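Section 8: Setting Up Your Reading Log

Furneck Book Club Companion, User Guide

Before you can write about a novel, you have to tell Furneck that you have read one. The program takes your word for it.

1. Open the Log tab and choose New Title. Type the title as it appears on the cover, including any subtitle the publisher couldn't resist.

2. Pick an age band. Books for middle-grade readers and books for teens are kept on separate shelves, and moving a title later means typing your notes again.

3. Under Narrator, choose First Person, Third Person, or Several People Arguing. The last one is meant for novels with rotating chapters.

Note: If the narrator is a dog, choose First Person.

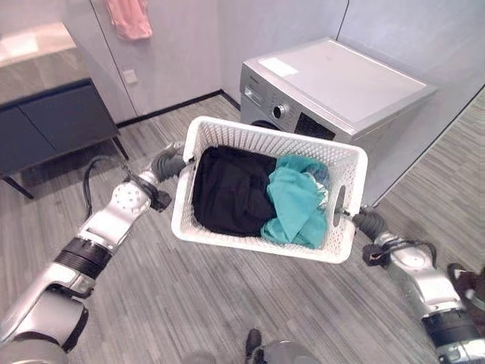

Fig. 8-1. White basket, held at both sides.

Adding characters

4. Select Add Character and enter a name. Furneck allows 88 characters per book, enough for most family sagas and nearly enough for the Russians.

5. Mark one character as the protagonist. In Kaltus, the sample novel that comes with the program, this is already set to the older sister. Readers who prefer the younger sister may change it.

6. Fill in the Wants field. "To be left alone" is a complete answer and covers a good deal of young adult fiction.

Caution: Deleting a character also deletes every quotation attached to that character. There is no undo. Merge duplicates first, then delete.
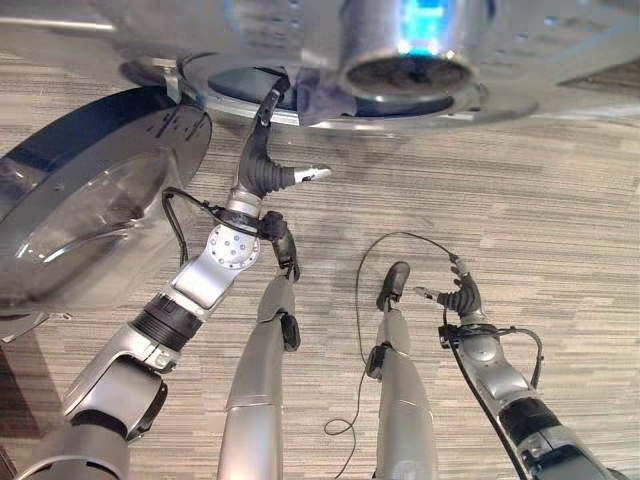 Fig. 8-2. Arm and gripper at a silver appliance.

Writing the summary

7. Open the Summary box. You have 200 words. The counter turns red at the limit and stays red until you cut something, usually the weather.

8. Turn on Hide Ending if you plan to share the log with your group. Zamosance, the shared shelf, shows your first paragraph to all members whether they have finished the book or not.

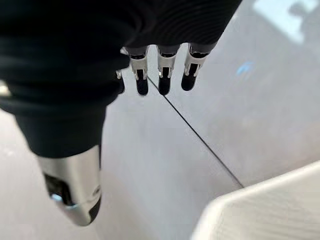 9. Give the book a rating from 1 to 10. Half points are not available. Requests for half points have been received.

10. Select Save, then Share. If the Share button is gray, your group's host has not yet approved the title. Remind the host politely, then less politely.

Note: Logs made in Preda, our older program, can be brought in through File, Import. Ratings carry over, but italics do not, so check any book titles mentioned inside your notes.

Section revised 2nd November. For discussion questions, go on to the next section.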